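4.2 Reciprocity and the order of recognition

The accord between Pletau and Griltitz is usually read as a trade agreement with a diplomatic preamble. The drafting record supports a different reading. The articles on customs and overflight were settled early and changed little between versions. What moved was the order in which the two governments would take the steps that implied recognition: opening liaison offices, accepting each other's passports, and appointing ambassadors. In the third draft these steps were simultaneous. In the signed text they are staged, and each stage depends on written notice that the one before it has been completed.

Staging shifts the risk. Under simultaneous exchange, both parties bear the domestic cost on the same day. Under staged exchange, the first mover bears it alone until notice is returned. Griltitz accepted the first move in exchange for a shorter notice period, set at 30 days in Article 9. Pletau had asked for 70.

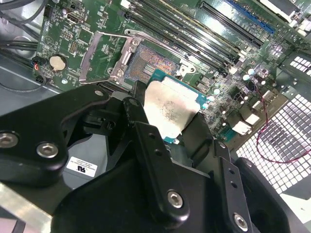

One respondent from the Pletau delegation disputed this account when we put it to the group. The notice period, in this view, was never a concession. Both sides expected the first stage to be announced well before the period began to run, and the figure in Article 9 was chosen so that it would expire before the September sitting of the Griltitz assembly. We have kept our reading, but the objection shows that the drafting record alone cannot settle the matter. Dates that look like the outcome of bargaining may have been fixed by a parliamentary timetable.

The public reception can be traced more directly. Our corpus holds over 500 newspaper items from both countries, coded by whether they treat the accord as a matter of security, commerce or religion. Griltitz papers wrote mainly about commerce. Pletau papers wrote mainly about security, and continued to do so after the text was published on Monday, June 1, 2020, although only one article of the accord deals with defence.
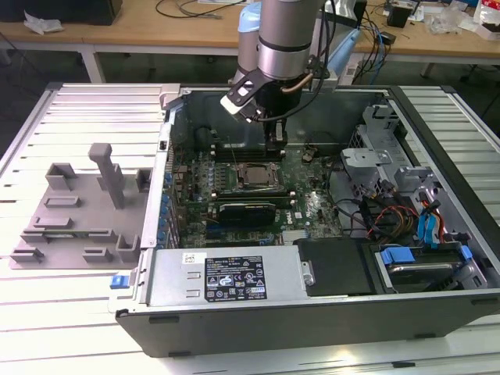 Implementation was assigned to a joint commission sitting at Miranda, with a technical secretariat at Uvell. The commission receives notices, confirms that they are complete and may refer a dispute to the two foreign ministries. It has no power to inspect. Its members therefore judge compliance from documents supplied by the party whose compliance is in question. The computer tower in Figure 2 has had its side panel removed, and the board and its memory slots can be examined directly; the commission has no equivalent view of a liaison office or a passport desk. Several earlier agreements in the region gave their commissions a right of visit, and its absence here has had little attention in the literature. 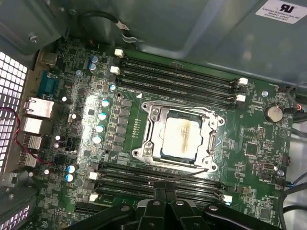
The missing right of visit matters most at stage 3, where the passport provisions take effect. Notice at this stage certifies that border staff have been instructed to accept the other party's documents. It does not certify that they do so. The secretariat has asked for refusal figures from both border services, but neither government is bound to supply them, and the accord sets no threshold above which refusals would count as a breach. A party could thus meet every notice requirement while leaving the provision largely unused. We return to this gap in Section 5, where the accord is compared with two agreements that defined breach by outcome.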